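**Stüber takes the Zutomon space, keeps the bad parking**

If you have walked past the old Zutomon storefront on the Garnau side of the canal lately, you will have seen that the brown paper is back on the windows. Regular readers know what I think of brown paper. It went up when Zutomon closed, came down for a phone repair shop that lasted about as long as a phone battery, and went up again in January with a permit taped to the inside of the door at knee height, where only dogs and this newsletter would read it.

The permit says Stüber. I called the bakery to check, and was told that yes, it was them, and could I please order something or get off the line as there were people waiting. I ordered a loaf of the seeded rye.

For anyone new to town: Stüber has been selling bread and a short list of lunches from its narrow shop by the bus station for over 12 years. There are stools in the window, a shelf you can lean on, and a line that goes out the door and gets in the way of people with suitcases. The Garnau place will be the first one with proper tables. The plans on file show 46 seats, a counter along the left wall, and a bread oven in the back where Zutomon kept its noodle boilers. The restroom moves from the far end of the kitchen corridor to somewhere a customer could find without a guide, and if that were the only change I would still be writing about it.

The bus station shop stays open. I asked twice. There was a rumor going around at the market that it would close and turn into a pickup window, and I got enough messages about it that I feel I should put it in its own sentence: the bus station shop stays open, same hours, same stools.

**What they'll serve**

Breakfast and lunch to start, then dinner on two nights a week once the kitchen has settled in. Anyone who has followed local openings will know that "once the kitchen has settled in" can mean a month or can mean never. Stivine said the same thing about its Sunday roast, and the sign promising it has been up so long that the sun has bleached the word "soon."

The draft menu I was shown (on a clipboard, upside down, while my rye was being bagged) had the soup and the open sandwiches from the current shop, plus baked eggs, a potato pancake with smoked trout, and something listed only as "the pork thing." I asked about the pork thing. It is being worked on. There are two soups now instead of one, and one of them will always be made without meat. The lentil salad is gone. I know a few of you will take that hard.

Dinner, when it comes, is supposed to be one roast, one fish and one pot of something, with bread on the table and no reservations. I have mixed feelings about no reservations. It sounds friendly and it means standing on the canal side in February next to a bike rack. On the other hand, the last Garnau restaurant to take bookings used a system that once sent me a reminder for a dinner I had eaten the night before.

Beer will come from the usual local kegs, and wine will be bought through Stivine, a sensible arrangement given that Stivine is four doors down and has a cellar. The liquor application is in. The comment period is open until the end of the month, and if you would like to object to a bakery selling a glass of Riesling with a sandwich, the town clerk has a form for you and my sympathy goes to the clerk.

**What happened to Zutomon**

People keep asking, so here is what I have, which isn't much. The lease ran out. The landlord wanted a longer one at a higher rent, the owners wanted a shorter one at a lower rent, and they parted in the way you would expect. There was talk of a truck, then a stall in the covered market, then a truck again. As of this writing there is a phone number that rings and a web page that says "See you in the next bowl." I would like to. Their cold sesame noodles were the best thing to eat in Garnau on a hot night, and I say that as someone who got a parking ticket nearly every time I went.

Speaking of which, the parking hasn't changed. The loading zone out front is still a loading zone until 6 p.m., the meters on the bridge still take only coins, and the lot behind the hardware store is still for hardware store customers, who must be the best-parked people in the county. Stüber says it will start deliveries from the new oven before dawn, so there should at least be no vans in the way at lunch. Neighbors in the upstairs apartments may have a view on the dawn part. I'm told they were offered bread.

**When**

Spring. I pushed for something narrower and got "spring, probably late." The oven has been ordered and the floor is being redone, so there are at least two things that could push it into summer. The hood inspection is the one to watch. It held up Stivine's kitchen for most of a season, during which they sold olives and cheese and, toward the end, a surprisingly good canned sardine, still on the menu today.

I'll run the opening date here when there is one on paper. Please don't write in to tell me you saw a light on inside. The electrician has a light.

**Also around Garnau**

The coffee cart by the lock is back after its winter break, with prices up a little and lids that fit. The pizza place across from the library is under new ownership and has kept the name, the menu, the oven and, as far as I can tell, the music. I had a mushroom slice and it tasted like it always has, fine when you are hungry and better when you are very hungry.

Stivine is moving its early evening menu to 5 p.m. after trying 4:30 and discovering that the only people who came were me and a couple waiting for a train. The anchovy toast is worth it at either hour. The staff would also like it known that the courtyard heaters are for everyone and may not be turned to face your own table.

The covered market has an empty corner stall where the cheese man used to be. Three applications so far, and I have heard fish, crepes and fish. Anyone with opinions should leave them in the box near the east entrance, which is emptied now and then.

Last thing, on the subject of tips: I get more mail about closings than openings, and a good share of the closings are places that were shut for the afternoon. Before you send me a sad note about the end of an era, try the door again the next morning. Real news is always welcome at the usual address, and so is a spare lentil salad recipe, for reasons given earlier.

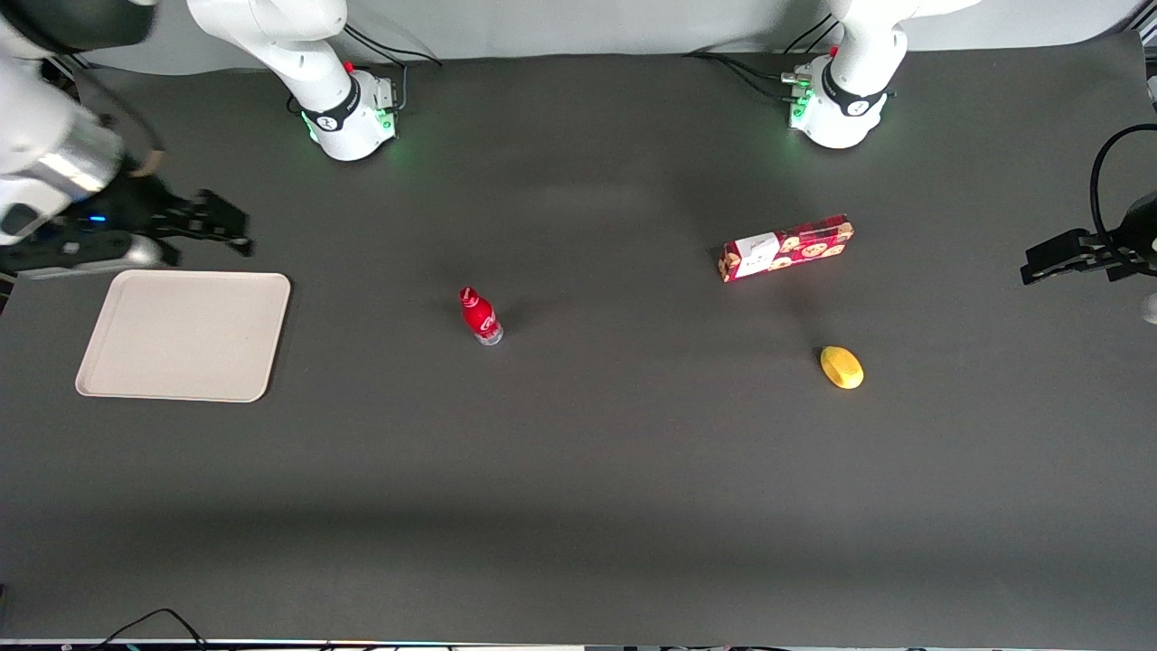
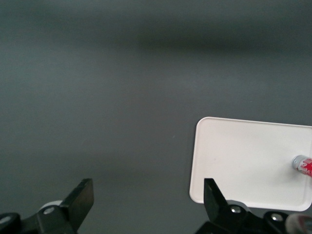
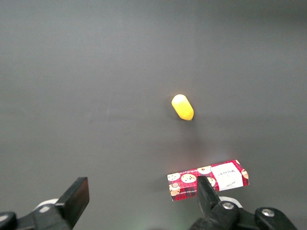

*Gray tabletop, three views.*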